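4.2 Doors and the division of work

Before the trial, the night porters at Jallisthorpe did not describe door opening as work. In the first interviews it was not mentioned by any of them. When we asked Lech Kurek to list his tasks on a usual shift, he named the linen, the post, the meal boxes and the checks on the empty offices. Only after the robot was introduced did he begin to speak about doors, and then he spoke about them often.

The reason is simple. The two-armed robot supplied by Brosix could carry the post and the boxes from the first week, but it stopped at many of the inner doors and called a porter. In February we recorded 244 such calls, and 178 of them concerned a door that was closed or only partly open. The porters answered by walking to the place, pushing the door and walking back. Kurek called this "being the robot's doorman". Ilona Halász, who plans the shifts, told us that the walking distance of her staff had become shorter, but that their rest periods were now broken into small pieces. Both statements are correct, and we think they should be read together.

The porters also changed the building by their own decision. They started to leave doors open after the evening round, although the fire rules do not allow this for all of them. Pouran Nazari, the safety officer, had to close them again at about 20 minutes past ten, so a new task appeared for her which was not in any plan.

To reduce the calls, the supplier prepared a simulated model of the passages, where the robot could practise with lever handles and with pairs of doors standing close to each other (Figure 3). Two of the porters were invited to watch these sessions and to comment on them.
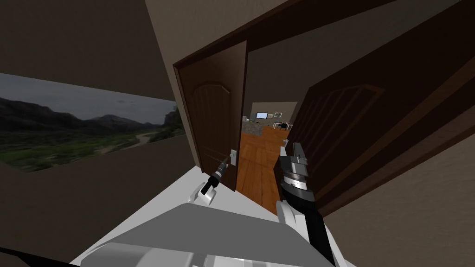 Figure 3. Simulated doorway, seen from the robot.

Their comments were mostly about manners. Kurek wanted the robot to wait before it goes through, as a person may be coming from the other side with full hands. Dorothy Dobson, with the longest service of the group, asked who would be blamed for a scratched door. The engineers had not prepared an answer to this question, and it was moved to the next meeting with the management. We return to it in Section 5.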